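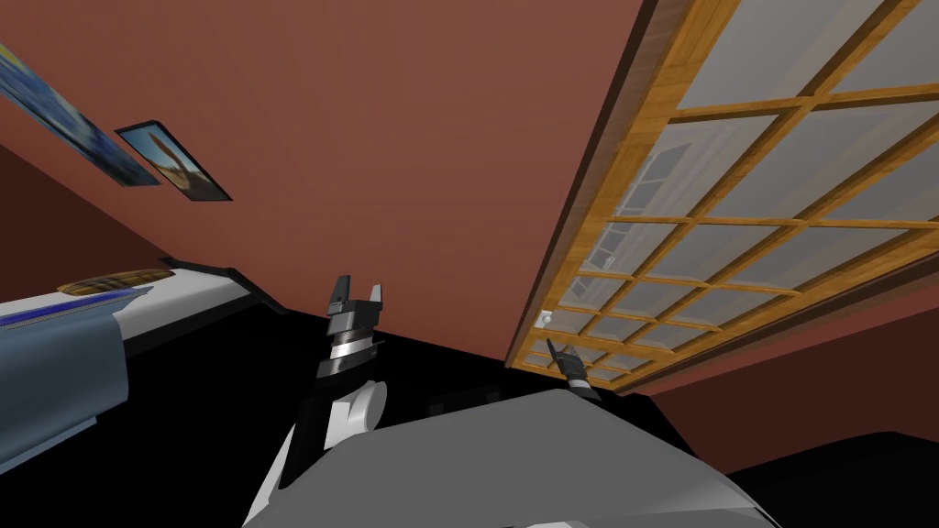

Framed pictures on a reddish-brown wall.

Who pays when the boss says sorry?

May 2022

Apologies are cheap. Or were. Brerel, a mid-sized maker of shelf brackets and door hardware, said sorry to its suppliers in January for paying them late, and then did something odd. It paid interest. All 300 of them got a check, without asking.

Nice story. The shareholders were less charmed. Two of the bigger funds wanted to know where the money came from, and whether it would happen again. Fair questions. Late payment is free credit, after all, and most big buyers help themselves to it. Ninety days, then a lost invoice, then a new form to fill in.

Small firms put up with it. What else can they do? Petell, a paint mixer in Skarcombe, spent nearly 5 months waiting on one customer and borrowed from the bank to cover wages. The customer had a fairness charter on its web site. Very handsome, lots of green.

Meijer, which sells packaging, went the other way: two weeks, no exceptions, and it asks for a discount in return. Suppliers grumble but they sign. Less noble than Brerel, maybe easier to keep up when when sales dip.

Should the law step in? Caps exist in plenty of places and get ignored in most of them, as a supplier who sues is a supplier looking for new work. Publishing the numbers would help more. Average days to pay, on page one of the annual report, next to the chairmans letter.

Brerel says it will publish its own figure next year.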